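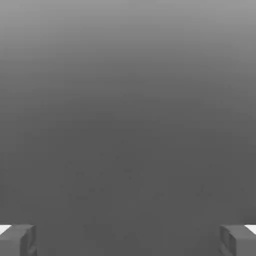 Ticket 994
Product: Mancuso (roll-call and treaty tracker)
Component: Treaty status, Lekoston National Assembly
Opened by: Comfort Nutsugah, Sultivholm press desk
Assigned to: Puspita Goh
Opened: 2022-10-09
Priority: High (changed from Medium, changed from High)
Status: Closed, with one thing left over

Summary
Treaty page for the Upper River Water Agreement says REJECTED. The Assembly ratified it.

Comfort Nutsugah
The treaty page for the Upper River Water Agreement has a red bar across it reading "Rejected by the Assembly". The Assembly ratified it yesterday afternoon. I know this because I listened to the whole debate, including the part about eels. The foreign ministry has put out a statement welcoming ratification, and the ministry on the other side of the river has put out a statement welcoming the first statement. The only body in the region that believes the treaty failed is us.

Two newspapers have our status widget on their front pages. One has already rung to ask what we know that they don't.

Steps to reproduce: open the page, look at it.

Puspita Goh
Thanks, I can see it. Have you tried it in another browser? I'm required to ask before the form will let me move you on from triage.

Comfort Nutsugah
It is also rejected in the other browser.

Puspita Goh
Moving you on from triage.

First look. The status isn't typed in by hand. Mancuso takes the division result from the Grandance feed, matches it to a treaty by the bill number, and works out the status from who won. The bill number is right. The vote totals match the printed record. The result field says "Noes have it", and the printed record also says the Noes had it. So as far as the software is concerned a motion about this treaty was put to a vote and lost, and it has told the world so.

Comfort, can you confirm what they were voting on? The exact words if you have them.

Comfort Nutsugah
"That this House declines to give its approval to the Agreement." Moved by the opposition. It was defeated, so the House did not decline, so under standing orders the Agreement is approved without a further vote. Everyone in the chamber seemed quite comfortable with this.

Puspita Goh
Right. So the Noes won and the answer is yes.

Passing to Theophilus, who wrote the status rules.

Theophilus Odoi
I inherited the status rules. I'd like that in the log.

They assume every treaty motion is a motion to approve. There's a note above the rule from whoever did write it: "check if they ever do it the other way round". It's dated March, no year given.

Changing the stored result to "Ayes have it" would turn the bar green and would take me a minute. I'd sooner leave it alone, as then the bar would be right and the division page would be wrong, and the members' own pages would show the whole opposition voting in favour of something they have been on the radio calling a surrender. Looking for somewhere better to put the fix.

Kobina Nutsugah
Adding myself as I run the newspaper side. Can we take the widget down in the meantime? One of the papers now has our red bar beside its own headline saying RATIFIED, and readers are writing in to ask which it is. The editor's view is that it has been good for the comments section but can't go on.

(No relation on this ticket. Comfort is my sister but I was told to put in my own request like anybody else.)

Puspita Goh
Widget set to "Status under review" for this treaty only.

Comfort Nutsugah
Please could it say something else? "Under review" is what the Assembly calls it when a treaty has gone to the constitutional court. I have just had a call from somebody's embassy.

Puspita Goh
Changed to "Status temporarily unavailable".

Kobina Nutsugah
The paper says thank you. It also says the wording is too long for the box and on a phone it reads "Status temporarily una".

Puspita Goh
Changed to a dash.

Theophilus Odoi
Found where to put it. The Grandance feed has a field called motion_sense, which can be "affirm", "decline" or empty. We have never read it. I looked at this division and it says "decline", so the supplier has been sending us the right answer all along and we've been dropping it on the floor.

Proposed change:
1. Read motion_sense.
2. If it says "decline", swap which side counts as approval when working out the treaty status. Leave the division page and the members' pages as they are.
3. If it's empty, treat as "affirm", as now.

Tried it on the test copy. Upper River goes green, the opposition are still recorded as opposing.

Puspita Goh
Before it goes live, can you run it over the back catalogue and see what else changes colour? I would prefer to hear it from you than from an embassy.

Theophilus Odoi
Done. We hold 302 treaty divisions for Lekoston. With the new rule, 14 of them change status.

Comfort Nutsugah
Fourteen?

Theophilus Odoi
Fourteen including this one. Most are old and very dull. Double taxation, mutual recognition of driving licences, a protocol on the carriage of live bees. We've had the bee protocol down as rejected for years and I can find no sign of anyone complaining.

Two go the other way. We show them as approved and they were in fact declined. One is an extradition treaty.

Salamatu Aryee
I do the research notes, so I've been asked to check the list by hand against the bound volumes before anybody presses anything. Please don't press anything.

Results. Thirteen of the fourteen are correct under the new rule. The extradition treaty was indeed declined, and we have been saying otherwise in a briefing with my name on it, which I'll be dealing with separately and in a low voice.

The odd one out is the fisheries convention. The feed says "decline" and the volume says the motion was "That this House does not decline to approve". It was an amendment to an amendment and it was carried. The Ayes did win and it was approved, so our present green bar is right and the new rule would turn it red.

Theophilus Odoi
So the motion was to not decline, it passed, and they approved it.

Salamatu Aryee
Yes. The Speaker had to explain it to the House twice. There is "laughter" in the record.

Theophilus Odoi
I'm not writing a rule for that. I'll add a manual override with a box for the reason, and Salamatu can fill in the box.

Puspita Goh
Agreed. I'll raise it with Grandance as well, as motion_sense should read "affirm" for that one.

Reply from Grandance support, pasted in:
"Thank you for contacting us. The value of motion_sense is taken from the wording of the motion. The wording of this motion contains the word 'decline'. The field is working as designed."

I've written back. They have sent me a link to rate the reply.

Comfort Nutsugah
While you're in there. The division page says 16 members were absent. They weren't absent, they abstained, and one of them spoke for most of an hour on why. His office has been in touch.

Theophilus Odoi
Different fault. Lekoston has no formal abstention, so a member who sits still during the vote and a member who is at the dentist arrive in the feed looking identical. We print "absent" for both. I can change the label to "No vote recorded" for this chamber, which is true of the dentist as well.

Comfort Nutsugah
His office would like "principled abstention".

Theophilus Odoi
His office can have "No vote recorded".

Puspita Goh
Change is live. Checked after release:
- Upper River Water Agreement: Ratified, green.
- Fisheries convention: Approved, held by override. Reason box reads "See bound volume. Read slowly. S.A."
- Extradition treaty: Declined. Correction note added to the page and to the briefing.
- Bees: Approved.
- Label now reads "No vote recorded" on all Lekoston divisions.
- Widget dash removed. The cached copy can hang on for up to an hour, so please don't reopen this ticket before then.

Kobina Nutsugah
One paper is green. The other still has the dash.

Puspita Goh
Has it been an hour?

Kobina Nutsugah
No.

Kobina Nutsugah
Green now. The editor asks whether we'll be issuing a statement on the bees.

Comfort Nutsugah
Correction notice has gone to both papers and to the embassy, who were nice about it. Happy for this to be closed.

Puspita Goh
Closing. Left over: we carry three other chambers on the same status rule and none of them has been checked for motions put the other way round. New ticket opened for that and assigned to Theophilus, who is on leave from tomorrow. Salamatu has asked for the bound volumes to be left on her desk until he's back.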